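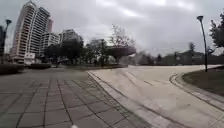

About > Who we are

Drundus is a small publisher of ghost stories, founded in Stollton by two friends who had both lived in flats where something was not right. We print short novels and collections by new writers, and we read everything that is sent to us. Many people think that a haunting needs an old manor with a cold staircase. We like those books too, but our authors write more often about a tall white tower with rows of balconies, under a grey sky, where somebody on a high floor hears a neighbour who moved out in December. A lift that stops at the wrong floor can be enough for a whole chapter.

Our first book was The Mukitz Letters, a story of 147 pages told by a night porter. We printed 400 copies and carried them to the bookshops ourselves, in two suitcases. It has now sold 3,000, and this still surprises us a little. Today we have 36 titles, and all of them are in print.

The covers are made by the Nguyen-Tran studio, who read each manuscript to the end before they draw anything. We do not put skulls on covers. We have had long discussions about this with one bookseller.

If you wish to send us your work, please send the first three chapters and one page which tells us the whole plot, also the ending. We answer every letter, but it can take us some months. We do not take poetry at the moment, and we do not publish true accounts, although we enjoy very much to hear them at our reading evenings.

Contact | © Drundus, Stollton | Back to top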